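3.2 Clearing the table

The second activity was the clearing of a shared pool table before play. We chose it because the surface is used for other things between games. At the Altitz site, people put bags, bottles, cables and clothing on the felt, and whoever wanted to play next had to move them. Regula Frei coded all 50 clearings recorded in March, using the scheme in Section 2.

Items were sorted by what people did with them first. Soft items such as cloth bags were usually picked up in one hand and put on a chair. Cables took longer. Most people gathered the loops before lifting, and 14 of them stopped to untangle the bundle on the table. Balls already on the felt were left alone until the other items were gone, or pushed toward a rail to make space. Figure 3 shows a table with balls, a patterned cloth bag and a coiled bundle of black cables on the felt at the same time.
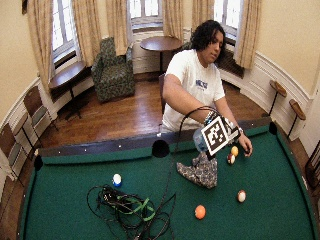

Figure 3. Mixed items on the playing surface, Altitz site.

The order of removal differed between the two sites. At Flilleck, where a shelf stands next to the table, cables went first in most clearings. At Altitz they went last. In 7 clearings the player moved the cables to one end of the table and began the game with them still there. We coded these as partial and return to them in Section 4.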